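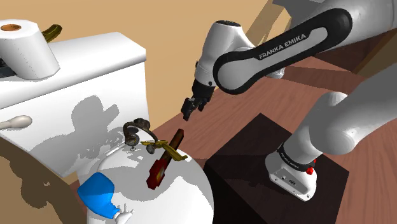 Rawiri Ashby has the kettle on before I have got my coat off, and he is already talking about prepayment meters. He chairs the users' panel that sits alongside the regional electricity regulator in Ngata, a post he took up in May after a long working life spent, as he puts it, "on the wrong end of other people's billing systems", and he has more to say about the price of a unit of power than most of us would manage about our own children.

The argument of the moment is over the fixed charge. Zimura, the company that runs the wires in Ngata and the valley towns beyond it, wants to raise the amount every household pays each month before a single light goes on, and to bring down the price per unit to match. On paper the average customer ends up where they started. Ashby does not care for the average customer.

"I've never met them," he says, pushing the biscuits across. "I've met a woman who heats one room and goes to bed at half past seven, and I've met a chap with a hot tub. You put those two together, divide by two, and you've got your average customer, and neither of them will recognise the bill."

He has been round the church halls and the back rooms of pubs all year, and the panel has had 164 written replies so far, a fair number of them in biro and one on the back of a seed catalogue. Most were against the change. Some of them were for it, though, and he is careful to say so, particularly the larger families in older houses who use a great deal of power through no fault of their own and would pay less under the new scheme. "They've got a case, they have. I'd be a poor sort of chair if I only read out the letters I agreed with."

I ask whether Zimura has a case as well, and he takes his time over it, getting up to let the cat out and then standing at the back door for a while with his hand on the latch.

"They do have costs that don't move," he says when he comes back. "A pole costs the same to keep up whether you're boiling one egg or fifty. I accept that, I've always accepted it. What I'd like is for them to show us the poles, so to speak. We asked for the maintenance figures and we got a very nice booklet."

The booklet is on the dresser, and it is indeed very nice. Zimura told me in a short written reply that its proposal reflects "the true cost of keeping every home connected" and that fuller figures will go to the regulator before the hearing. Tasex, the smaller of the two firms selling power to homes in the area, has said that it would pass on any change in full, up or down. Ashby wrote that promise on a card and stuck it on his fridge.

What he would like instead is a low fixed charge for the first 50 units each month, with the rest of the cost spread over heavier use, and a separate fund for households with medical equipment or a lot of people under one roof. A trial along those lines has been running on the Zivance estate, on the north side of town, where 1,000 homes were moved over last winter. He is hopeful about it but won't be drawn into calling it a success, as the results have yet to be checked and one mild winter, he says, can make anybody look clever.

We go back a bit after that, to the years when the supply was publicly owned and his mother paid the bill in person at a counter in the high street. I had rather expected him to be sentimental about it, and he laughs at me for that. The lights went off a good deal more in those days, he reminds me, and it once took 3 visits to that counter to sort out a bill meant for next door.

"But there was a counter," he says. "There was somebody behind it with a name badge, and my mother could be cross with her, and then they'd talk about the weather. I don't need it all brought back. I'd just like there to be somewhere to be cross."

The hearing is open to the public and he would dearly like the hall to be full. People can speak for a few minutes each if they put their names down at the door, or hand in a letter if they'd sooner not stand up, and Ashby says he'll happily read one aloud for anyone who is nervous. He saw me out to the gate still explaining how standing charges are worked out in the valley towns, and we were a good while at the gate.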